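Verkance Cylindrical Mesh Wash Bag
10/04/2025 — by Dorota Kubiak

Rigid-profile wash bag for small and shaped garments. White mesh, zippered circular lid, tan-gold trim.
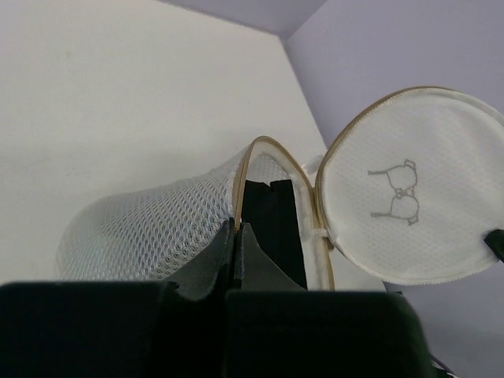
The Verkance is a single-compartment bag intended for bras, hosiery, socks, baby clothes and other items that snag, stretch or go missing in a mixed load. It replaces the flat drawstring bag we carried until May, which was discontinued by the supplier.

Construction

The body is a cylinder of fine honeycomb mesh with small oval openings set in rows. The lid is a flat circular panel in a denser weave. Both parts are white. The lid opens fully away from the mouth, so the bag can be loaded while lying on its side on a counter or on top of the machine. The zipper runs around the edge of the lid and the trim color matches on both sides.

The mesh is translucent. Contents can be partly identified through the side wall, but dark and light items should still be sorted before loading. The bag does not stop dye transfer.

Specifications

Item number: 541
Shape: cylinder with zippered round lid
Color: white, tan-gold trim
Empty weight: nearly 11 ounces per pack of four
Carton quantity: 462
Compartments: one

Loading

Fill to no more than two thirds. A full bag holds its contents in a tight mass and water does not pass through evenly. Fasten all hooks before loading. Molded cups go in nested, facing the same direction, with nothing pressed inside them.

Close the zipper completely and check that no fabric is caught in the teeth. One bag alone in a drum can throw off the spin balance — add towels or a second bag of similar weight.

Washing and drying

Cool or warm water, gentle or normal cycle, spin up to 1,000 rpm. Liquid detergent is preferred. Powder can collect against the mesh if it is not dissolved first. Do not use chlorine bleach.

Take the contents out promptly after the cycle and air dry the bag with the lid open. Tumble drying is not recommended at any setting. Heat softens the mesh and the cylinder will not return to its original profile. Do not iron.

Care of the zipper

Lint builds up along the teeth over time. Brush it out with a dry toothbrush. If the slider sticks, rub the teeth with plain bar soap, work the slider back and forth, and rinse. Do not use oil or silicone spray — both will mark fabric in the next load.

Storage

Store empty, standing on the closed end or lying flat on a shelf. Do not stack heavy items on it. A bag that has been crushed can usually be reshaped by hand after a rinse in warm water.

Returns

Unwashed bags may be returned in original packaging. Zipper faults on washed bags are handled as exchanges. Send the item number and a short description of the fault to Wenceslao Camacho at the parts desk.

Related items

Ultstead Flat Mesh Bag, Large
Ultstead Sweater Drying Rack
Gaillard Folding Hamper
Punamum Sock Clips
Replacement Zipper Sliders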